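Dokham Community Mental Health: Service Desk
Ticket: Evening group sign-up page drops people from the waitlist
Opened by: Mariann Lengyel, intake
Assigned to: Pichit Thammasiri
Status: Resolved
Opened: January 17, 2018

Mariann Lengyel
Hi all! First, the new sign-up page is a joy. Clients can pick the anxiety skills group or the sleep group from a phone, and we've had 124 requests through it already. So please read this as a bug report from a fan. When a group fills up, the next person is told they're on the waitlist, but they don't show up on my list in Stistus. I found two of them only when they called to ask for a start date. Both were very nice about it.

Pichit Thammasiri
Great catch, thank you! Could you tell me which group it was, and whether they were new or returning clients? Leave names out of the ticket, client numbers are fine.

Mariann Lengyel
Sleep group, the Mulcahy building one. Both returning. I tried it with the training client and got the same thing.

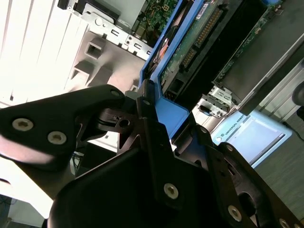
Blue drive carrier in the open desktop chassis

Pichit Thammasiri
I can repeat it! New clients go onto the waitlist fine. Returning clients who finished a group before are matched to their old record, and that record is marked closed, so your list hides it. The requests are all saved. In Stistus, switch the filter from Open to All and you should see them.

Mariann Lengyel
Oh, there they are! Lovely. Nearly 50 closed records come up too, though, so I can't work from this view every day.

Enda Keogh
Jumping in from the clinical side. Please don't fix this by reopening the old records. A reopened record triggers the full assessment packet, and people coming back for a sleep group don't need that again.

Pichit Thammasiri
Really useful, I was about to do exactly that. New plan: a returning client gets a fresh waitlist entry that points to the old record, and the old one stays closed.
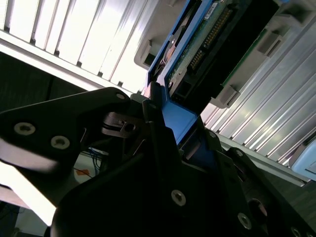

Blue hard drive caddy

Pichit Thammasiri
Change is on the test site. Mariann, try a full group with the returning training client, then cancel it and try again.

Mariann Lengyel
Tried both, and both worked! The entry shows up right away with the right group, and no packet went out. One small thing: the message still says "You will hear from us soon." Can it give the intake phone number? People worry when they're left waiting.
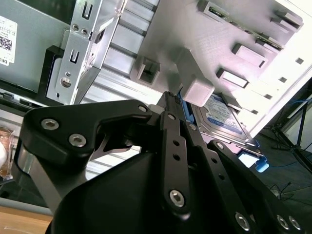
Pichit Thammasiri
Love that idea. Message changed, with the phone number on its own line so it's easy to tap. The text box holds 200 characters and we fit. Enda, are you happy with the wording?

Enda Keogh
Very happy. Could the crisis line go under it as well?

Pichit Thammasiri
Added, and it's all live now. I also moved the two missed people into the sleep waitlist by their original request time, so they keep their place.

Mariann Lengyel
Called them both, all good. Thank you so much, this is going to make the April groups far easier to fill!

Closed by Pichit Thammasiri. Follow-up: check whether the family support group form has the same matching rule.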